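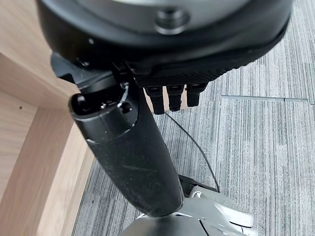
**How long does it take to oil a wooden tabletop at home?**

Plan on one evening for the oiling and one night to leave it alone. The sanding you can do whenever you like.

October 31, 2025 — I'm Rory Moncrieff, and I run Plornent, a small shop that makes oils and waxes for wood furniture. Today we're putting our first kit for tables on sale. It's called Drirnar, and I've been bugging my friends about it since September, so it's a relief to finally tell everybody else!

Drirnar is for the table you already own. Maybe it has mug rings, maybe the finish went dull where the kids do homework (mine did, right at my daughter's spot). You get a bottle of oil, a tin of wax, two cotton cloths and a sanding block. The box costs $69 and does one dining table, with enough left over for a side table or a couple of cutting boards.

Dougal Lindsay mixed the oil. He went through 22 versions before we both liked one, and I still think number nine smelled better, but it stayed tacky and he won that argument.

"I wanted something you could put on after supper and eat breakfast on," Dougal told me when I asked him for a quote. "Rub it in, wait a bit, wipe off what's left. If it feels sticky, you used too much."

We're making 500 kits in this first run, all packed by hand at our place in Eze Hall. Plallis, the hardware store across the street, has a stack by the register, and the rest go out by mail. We have 776 people on the waiting list — I know, the math isn't great — so a second batch is already on the calendar.

A few things folks have asked me. Drirnar goes on bare or previously oiled wood, so a varnished top needs to be sanded back first. It comes in clear only for now. And please lay used cloths out flat to dry outdoors, away from anything that burns, before you throw them out. Oily rags in a heap can catch fire by themselves.

Store owners who'd like to carry the kit, or writers who want one to try on their own table, can call the shop and ask for me. Dougal doesn't pick up the phone.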